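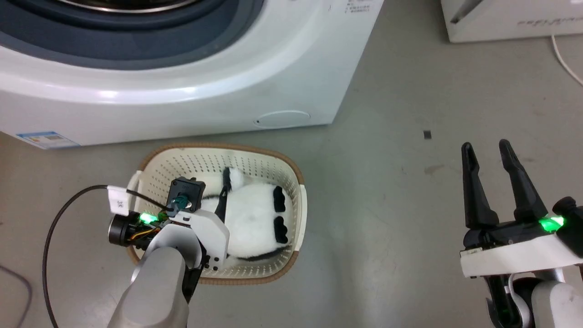 Llegamos a Vornia con media hora de adelanto y con frío, que es como conviene llegar a una nave industrial en enero, porque así se agradece todo: el café, la estufa de la recepción y la sonrisa de la persona que te cuelga la acreditación. La visita a Prondlow la había pedido yo en otoño, casi sin esperanza, y la respuesta llegó con una sola línea amable y una fecha, 15 de enero de 2024. La apunté en el calendario de la cocina con rotulador rojo y mi madre creyó que era una cita médica.

Para quien no conozca la casa: Prondlow ocupa la mitad trasera de un edificio que fue almacén de tejidos, y en él se dedican a enseñar tareas domésticas a robots de dos brazos. Enseñar en el sentido más artesanal de la palabra. Una persona mueve los brazos, los del robot la siguen, todo queda grabado, y con muchas repeticiones de esas se entrena después el programa que intentará hacerlo sin ayuda. Llevo años leyendo sobre el asunto y escribiendo alguna cosa en este rincón, pero nunca había estado al lado de alguien mientras lo hacía, y les aseguro que cambia mucho.

Nos recibió Bergþóra Þórarinsdóttir, la responsable de las sesiones de demostración, islandesa, con un español aprendido en Valencia que ya quisiera yo para mi inglés. Éramos ocho visitantes: dos profesoras de formación profesional con un puñado de alumnos, una señora jubilada de la industria del calzado que hizo las mejores preguntas de la mañana, y un servidor. Antes de pasar nos pidió dos cosas, que no cruzáramos la línea amarilla y que no habláramos a los operadores durante una toma. Entre toma y toma, todo lo que quisiéramos. (Y quisimos bastante.)

El rincón de la colada

El taller está dividido en rincones, cada uno con su trocito de casa. Hay una encimera con fregadero, un armario de ropa blanca, una mesa para poner y quitar. Nosotros pasamos casi todo el tiempo en el de la colada, que resultó ser el más entretenido y también el más humilde: suelo de hormigón gris con sus roces y sus manchas, una lavadora blanca de carga frontal y un cesto color crema, de plástico calado, con el borde trenzado en marrón. Dentro del cesto, un peluche blanco y negro, para mí un panda, tumbado panza arriba con las patas negras al aire. Una de las alumnas le puso nombre antes de que termináramos de colocarnos. Se llamó Anselmo hasta la hora de comer.

La tarea del día consistía en coger el peluche del cesto y meterlo en el tambor. Dicho así parece cosa de un segundo, y para cualquiera de nosotros lo es. Pero hay que bajar la pinza hasta dentro del cesto sin tropezar con el borde, cerrar los dedos sobre una cosa mullida que cede, levantarla, girar y acertar con la boca de la lavadora. El brazo izquierdo era el que trabajaba metido en el cesto; el derecho esperaba a un lado, con sus dos dedos negros abiertos hacia arriba, como quien levanta la mano en clase. Los dos llevaban su lucecita verde.

Me gustó mucho ver los cables. Supongo que uno viene con la cabeza llena de robots de película, todo carcasa brillante, y luego se encuentra con un motor negro del que asoman hilos amarillos y naranjas, con un cable que hace un arco enorme por fuera de la pinza y lleva una etiqueta blanca donde se lee «3X». Es un taller, y se nota que en él se trabaja. La cámara va montada en la propia pinza, muy cerca de los dedos, y Bergþóra nos explicó que el operador casi no la utiliza, pero que para el aprendizaje es de las cosas más valiosas que se graban, porque enseña el contacto de cerca cuando las demás vistas solo enseñan un brazo tapando un cesto.

Las manos de Agata

La operadora de la mañana era Agata Monti. Antes de esto restauraba marcos y molduras, y creo que eso explica parte de la calma con la que se mueve. Conduce el robot con dos brazos pequeños, gemelos de los grandes, que sujeta por unas empuñaduras con gatillo: lo que ella hace con los pequeños lo repiten los otros. El puesto de mando se lo fabricó un taller de la zona, Gatti, y a los brazos guía los llaman Troletari, palabra cuyo origen pregunté tres veces y de la que obtuve tres versiones distintas. Me quedo con la de que fue una errata en un pedido.

Agata nos contó que lo más difícil al principio es aprender a ir despacio sin ir a trompicones. Si el operador duda, se para y rectifica, la duda queda grabada también, y el programa aprende a dudar en ese mismo punto. Ella lo compara con escribir con pluma: mejor una línea lenta y continua que una rápida llena de correcciones. Cuando una toma le sale fea, la marca como mala y la repite, sin más drama. Algunas de las malas se guardan aparte, las que contienen un fallo bien resuelto, por ejemplo un peluche que resbala y se vuelve a coger. Esas las aprecian mucho, porque el robot también tiene que saber qué hacer cuando se le cae algo.

La señora del calzado preguntó entonces si no sería más sencillo programar los movimientos uno por uno, como en las líneas que ella conoció. Bergþóra le contestó con mucho cariño que para una suela que llega siempre al mismo sitio, desde luego que sí. Pero el peluche cae cada vez de una manera, el cesto se queda un palmo más allá, la ropa se arruga como le da la gana. Entre toma y toma, de hecho, una compañera recoloca las cosas a propósito: gira el cesto, lo acerca a la lavadora, pone el muñeco boca abajo o de costado. Esa variación, nos dijo, vale más que la cantidad.

Aunque cantidad también hay. Para la tarea de la colada quieren llegar a 2.000 tomas buenas en marzo, y el día de nuestra visita llevaban 798, escritas con tiza en una pizarrita junto al puesto. Los chicos se empeñaron en ver subir el número y allí nos quedamos, en silencio, con una concentración que sus profesoras dijeron no haberles visto en todo el curso.

Probarlo uno mismo

Y luego vino lo que yo no esperaba – nos dejaron probar. Fuera de la grabación, claro, y a velocidad reducida, con Agata al lado y la mano cerca del botón de parada. Primero los alumnos, que lo hicieron estupendamente, con esa naturalidad insultante de quien ha crecido con un mando en las manos. Una de ellas pescó a Anselmo por una pata al segundo intento y recibió un aplauso.

Lo mío fue otra historia. Lo primero que sorprende es lo ligeros que son los brazos guía y lo poco que te dicen. Cuando yo meto la mano en un cesto, la mano me informa de todo: aquí está el borde, esto es blando, ya lo tengo. Con las empuñaduras uno mueve y mira, y tiene que fiarse de los ojos para saber si ha tocado. Yo cerraba los dedos demasiado pronto y pellizcaba el aire, o bajaba demasiado y arrastraba el cesto entero por el hormigón con un ruido espantoso. Agata me dio un consejo que pienso aplicar en otros órdenes de la vida: que mirase el sitio adonde quería llegar y dejara de mirarme la pinza. Mejoró la cosa. Conseguí levantar el peluche y pasearlo hasta la altura del tambor, y en la goma de la puerta se me quedó enganchado. Me temblaban los hombros. Había estado allí tres minutos.

Le pregunté si no se cansaba y me dijo que sí, sobre todo de la espalda, y que por eso hacen turnos cortos y se van cambiando de rincón. La colada le gusta. El que menos le gusta es el de las cucharillas.

Lo que no vimos

No vimos al robot hacerlo solo. Lo digo porque más de un lector me lo va a preguntar, y porque en Prondlow lo dijeron desde el principio con toda franqueza: aquella semana tocaba grabar, y las pruebas con el modelo entrenado van aparte, con otro equipo y otra disposición de la sala. Bergþóra nos habló de los resultados con prudencia. Con el cesto en posiciones conocidas la cosa marcha; con un cesto nuevo, de otra altura, todavía se lían. Tampoco nos dejaron ver el cuarto de ordenadores, y reconozco que a mí me daba bastante igual, aunque a los alumnos les dolió.

Comimos en el bar de enfrente, macarrones y ensaladilla, mesas juntas, y allí siguió la charla. Las profesoras quieren montar algo parecido en su centro, mucho más modesto, con un solo brazo de sobremesa y otro de guía. Bergþóra les recomendó empezar por una única tarea aburrida, grabarla con mucha paciencia y no cambiar la cámara de sitio a mitad de camino, error que al parecer cometieron ellos el primer invierno y que les costó repetir semanas de trabajo.

Algunas notas prácticas, por si alguien se anima. Las visitas son en grupo reducido y hay que pedirlas con tiempo. Lleven calzado cerrado y una chaqueta, que el taller es alto y la estufa se queda en la recepción. Desde la estación se va andando, todo recto hasta el canal y después a la izquierda; hay un autobús, pero el nuestro no pasó. Se pueden hacer fotos en el rincón que esté abierto ese día, preguntando antes. Y si les ofrecen probar los Troletari, digan que sí y quítense el abrigo.

A la vuelta, en el tren, una de las chicas seguía moviendo las manos delante de la ventanilla, muy despacio, abriendo y cerrando los dedos. Le he prometido a su profesora enviarle mis apuntes en cuanto los pase a limpio, así que me pongo con ellos esta misma noche.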